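Dirkar Community Hall, Wilside
Kitchen and hall inspection checklist, with comments
Inspected 24/05/2020

Applies to the main hall, kitchen, store room, both toilets and the rear path. Marked OK, FIX or WATCH. FIX items are to be done before the hall is next hired out. WATCH items get looked at again in December.

1. Exits and paths

Front double doors open outwards without a key: OK
Rear door opens without a key: FIX
Comment: The bottom bolt is stiff and has to be kicked across. Bolt to come off altogether, as the deadlatch is enough.
Exit signs lit on test button: OK at front, WATCH at rear
Comment: Rear sign came on but was dull compared with the front one. Battery probably on its way out.
Path width at rear clear to the gate: FIX
Comment: Wheelie bins stored along the wall again. They belong on the slab next to the tank.

2. Fire equipment

Extinguisher in kitchen, gauge in green, pin and tag in place: OK
Extinguisher in hall, same: OK
Fire blanket within reach of the stove: FIX
Comment: It was hung directly above the back burners. Move it to the wall beside the door, at shoulder height.
Smoke alarms, test button: OK in hall and store room. Kitchen has a heat alarm, also OK.

3. Electrical

Safety switches trip on test: OK
Comment: Power to the urn has to be turned back on by hand afterwards. Do the test before the urn is filled and heating, or the morning tea people will be waiting.
Leads and plugs tagged and in date: FIX
Comment: Two extension leads in the store room have no tag. Taken out of use and put in the locked cupboard until the electrician comes. Power board behind the stage is in date but had a heater plugged into it. Heaters go straight into the wall.
Switchboard clear: OK

4. Tables, chairs and trolleys

Folding tables, legs lock both sides: 16 checked, one FIX
Comment: The faulty one folds if it is bumped from the end. Tape put across it and a note left on top. Tables made by Klinhom have a spring catch that must click. The older ones have a slide ring that has to be pushed right down past the bar.
Table tops clean, with no lifted edges or splinters: OK
Comment: Wipe with warm soapy water only. The spray cleaner in the kitchen leaves a film and makes paper stick.
Chairs stacked no more than eight high: WATCH
Comment: Stacks near the stage were higher. Sign is there but hidden behind the curtain.
Trolley wheels and brakes: OK 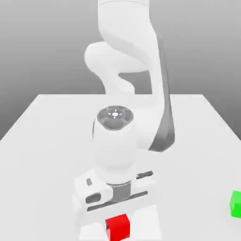

A user from Jemcombe wrote back on the draft of this section that the eight-high limit is still too many for the padded chairs, which lean once they get past six, and asked whether the two kinds could be listed separately. Changed as follows: plain chairs eight, padded chairs five. The sign will be redone and put on the side wall next to the light switches.

5. Kitchen

Fridge at or below 5 degrees: OK
Comment: Thermometer lives on the middle shelf. Please leave it there.
Stove knobs turn and return to off: WATCH
Comment: Front left is loose on its shaft but does turn off fully.
Hot water at sink: OK
Floor mat flat, no curled corners: FIX
Comment: One corner has curled. Replace the mat. The last one was 600 mm wide and fitted between the bench and the island, so get the same width.
First aid kit complete: FIX
Comment: Short of burn gel and medium gloves. Saline expires before December and should be bought at the same time.

6. Toilets

Grab rails firm: OK
Floor drains clear: OK
Lock on accessible toilet can be opened from outside: OK
Comment: A coin will do it. Key not needed.
Hand towel and soap: OK

7. Store room

Nothing heavy above head height: FIX
Comment: Boxes of crockery on the top shelf, each some 20 kg. Bring these down to the bottom shelf and put the Christmas decorations up there.
Ladder feet and rungs: OK
Cleaning products in labelled bottles: FIX
Comment: One unmarked spray bottle under the sink in the corner. Tipped out and binned.

Still to book: electrician for the two leads and the rear exit sign, locksmith not required. Copy of this sheet to go in the blue folder by the front door, old copy to come out.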